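The woman who makes the bunting would like it known that she did not set out to make bunting. She set out to make curtains, for a rental in Clorkbridge with one window nobody could find a blind to fit, and she had a strip of ticking left over at the end.

"I cut it into triangles because I was avoiding the hem," she says. "I still haven't done the hem."

The strip went up over a friend's cake table, two guests asked where it came from, and six years later she runs Uvent, a one-woman shop selling party garlands out of what the floor plan of her house calls a dining room. We talked there on a Wednesday, on the two chairs that didn't have felt on them.

Last year she sent out 1,094 garlands. She knows the number because her accountant asked for it, and she repeats it in the tone other people use for their cholesterol.

Most of them were for birthdays. Weddings pay better, but weddings come with a mother, and sometimes with two. "A birthday customer writes to me and says, 'Dinosaurs, he's four.' A wedding customer sends me a paint chip and asks if I could go a little dustier. I've been told my sage was aggressive."

I ask what she does about aggressive sage.

"I wait a day and send the same photo again. They love it."

Her fabric comes from Keane, a mill-end outlet an hour up the road that sells by the pound and won't hold anything for anyone. She goes early, with coffee and a tape measure, and comes home with whatever there is. That's how the shop ended up with a mustard corduroy line, which she calls seasonal so that people won't ask for it in spring.
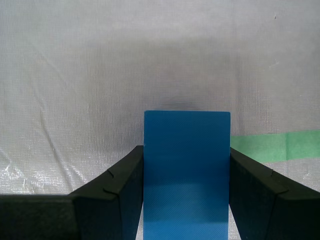 The pricing took her longer to learn than the sewing. For the first two years she charged what she thought she would pay herself, and she describes herself as a cheap person. A standard length has 12 flags, double sided, turned and pressed, on cotton tape with a loop at each end. She was selling it for less than the sandwich she ate while packing it.

"Then a lady at the Firkau craft fair picked one up and said, 'These are too cheap, what's wrong with them?' She turned it over and over looking for the problem. I raised everything to 40 dollars that night in the parking lot, with a marker."

Sales went up. She is still a little offended by this.

She has opinions about single-sided bunting, and she keeps them polite for as long as she can, which on the day I visited was most of a cup of tea. A single-sided flag is fine against a wall, she says. Over a table or between two trees it will turn around during the speeches and show everyone its seams. She has a similar position on paper garlands outdoors ("papier-mâché, eventually") and on glitter felt, which she used for one order of unicorns and is still finding in the butter.

What about the loops, I ask, since she has brought them up three times.

"The loops are everything! People hang these with whatever they have. Thumbtacks, tape, a fork. Somebody wrote to me that it fell in the punch, and I looked at her picture and she'd tied it to a balloon." She sent the customer a replacement anyway, with a small card explaining nails.

The longest piece she ever made was 123 feet, for a street party, and it had to be sewn through the doorway, with the machine in one room and the finished end piling up in the bathtub. It was supposed to go from lamppost to lamppost. The organizers had measured the street in steps, and the organizer doing the stepping was tall. She got a call the morning of the party and spent it on a stepladder, adding flags cut from her own tablecloth.

"If you walk along it you can see exactly where the tablecloth starts. There's a gravy stain. It's been up every summer since, and they always put that bit outside the bank."

She gets asked about expanding. Her sister thinks she should hire someone. Her sister also thinks she should do napkins, and the subject of napkins is apparently closed. What she would like is a second ironing board and for people to order before the week of the party. October is the worst month, when everyone remembers Halloween at once and wants black, and black shows every thread.

Before I leave I ask what she puts up for her own birthday.

"Nothing. I go to a restaurant," she says, and starts looking under the felt for my coat.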